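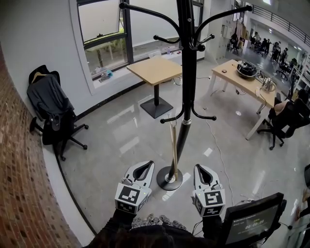

Entry and Hallway Walk-Through, Usmont House, November
Checked by: Heloísa Damasceno
Copy to: Leokadia Olszewski

1. Front door. Closes and latches. OK
Comment: Squeals like a stepped-on cat. Saves us buying a doorbell.

2. Door mat. FAIL
Comment: Curls up at the corner nearest the stairs. Tape was tried last time. The tape is now also a trip hazard.

3. Smoke alarm. Tested, loud. OK
Comment: Apologies to the second floor.

4. Fire extinguisher. Gauge in the green, pin in place. OK
Comment: Tag number 1622 matches the log. Please stop hanging umbrellas on it.

5. Coat rack. Stands upright with nothing on it. OK, WITH LIMITS
Comment: Spread heavy coats on all sides. Last winter every parka went on the door side and the rack lay down for a rest.
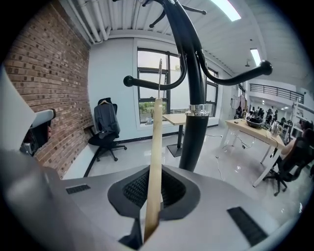 Item 5: coat rack, black.

6. Stair rail. Height 36 inches. OK
Comment: Firm until the last post, which has opinions. Tighten before the holidays.

7. Hall light. FAIL
Comment: A 100-watt bulb in a fixture marked for less. Leokadia, I know you like to see your mail. Swap it anyway.

8. Exit path. Clear to the back door. FAIL
Comment: Two bicycles and a box marked Jenderura. Owner of the box, please come forward.

Recheck items 2, 7 and 8 by 5 p.m.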